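We use cookies to give you the best experience on our website. By continuing to browse you agree to our use of cookies. Accept | Manage preferences

Takstead Orchard Project
Progress report for the Goel Fund, 11/29/19

Dear Rekha,

You asked for something shorter than the June report, with fewer spreadsheets in it, so I'll try to write this the way I'd tell it to you over a cup of tea!

Trees first. We now have 239 young apple trees in the ground at Takstead, all on the top field and the strip by the lane. The last batch went in after that long wet spell, and I was properly worried about the bottom two rows (you'll remember how the water sat there when you came in your good shoes). We dug a shallow ditch along the hedge and moved the worst-placed trees further up the slope. The ground there is heavy clay, so I've left a gap for now and we'll look at it again once the winter is over. Perhaps willow would be happier.

Rabbits have been the big headache. The spiral guards we bought first were too short, and something had been standing on its back legs to get at the bark above them. We lost 2 trees outright and have swapped every guard on the lane side for taller mesh ones. That came out of the contingency line and cost £600, which I know is more than I said on the phone – the supplier charged for delivery and I hadn't allowed for it. My fault, and it's in the accounts as a separate item so you can see it plainly.

The old varieties are the bit I could go on about for hours. The Wernum graft has taken beautifully, far better than I dared hope, and we have good strong growth on nearly all of them. Feka is slower and a bit sulky. Two of those rootstocks look poor to me, but I've been told to leave them alone until they've had a full year, so I'm sitting on my hands.

Grafting day was a joy. We had 49 people through the barn, which was more than we had knives for, so we ran it in two sittings and the second lot did the washing up while they waited. Several of them took a tree home and have been sending me leaf photos ever since – I love it, please nobody tell them to stop. I'd like to hold another one next year and borrow more knives in good time. 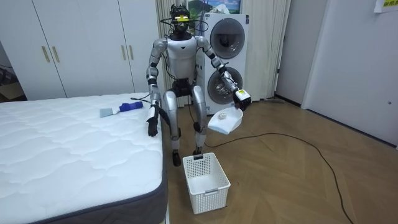 The pressing side is further behind. We have the little hand press working and it makes lovely cloudy juice, but it is hard on the shoulders and terribly slow. I did get a quote for a bigger second-hand one and it was well over what's left in the equipment line, so I've put that off until the trees are old enough to need it. In the meantime we're pressing windfalls from other people's gardens and giving them back half the juice.

Money is otherwise where it should be. We've underspent on compost thanks to the stables down the road, and I'd like your permission to move that towards stakes and ties, as a fair few of the old stakes have gone soft at the bottom. Could you let me know by email if that's all right? I don't want to order anything before I hear from you.

Next jobs are winter pruning, mulching the top field and painting the tree labels again, this time with something that doesn't wash off. Come and see us when the blossom's out, and bring wellies!

With very best wishes from a muddy Takstead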